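Home Blog Grippers Arms About Contact

Two grippers, one bag of apples

I've been itching to write this up since June! Orysia Tkachuk and I finally got proper bench time to compare the Geveck parallel gripper with our old Mavow one, and fruit is such a good test — round, slippery and easily bruised. The tape grid on the paper makes it simple to note where each pick begins.
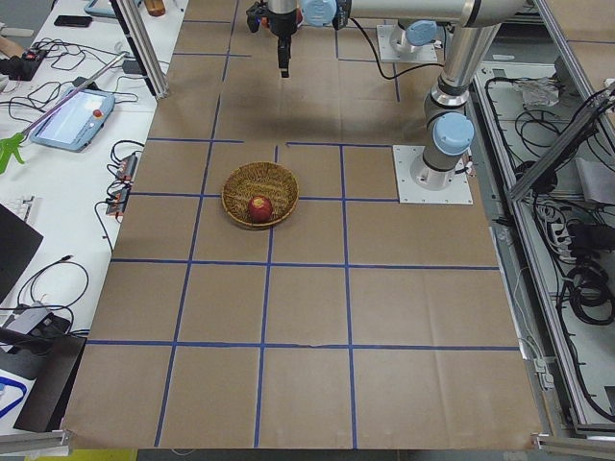 Does a parallel gripper need soft pads for fruit? For firm fruit like apples, plain fingers will do if you keep the force low, but pads help a lot with anything softer.

We logged 1294 picks with the Geveck and I'm smitten. It closes gently, and the force setting (we stayed at 50 on the controller's scale) hardly needed touching. The Mavow is quicker, but it tends to nudge round things sideways before it gets hold of them. Plates are my favourite bit, with hardly any rim to get in the fingers' way.

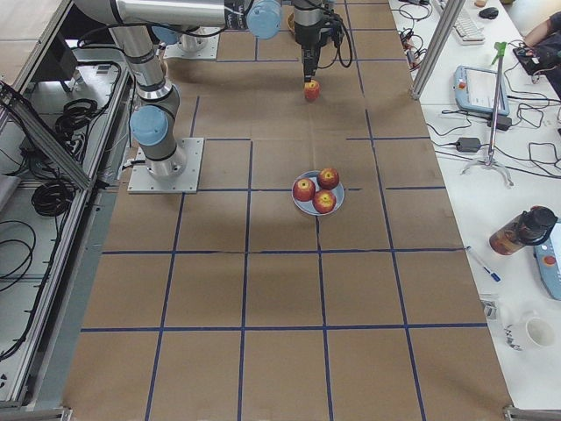 Apple in the gripper, three more on the plate.

Pears next, if Orysia lets me near the controller again.

We use cookies to remember your settings. Accept Decline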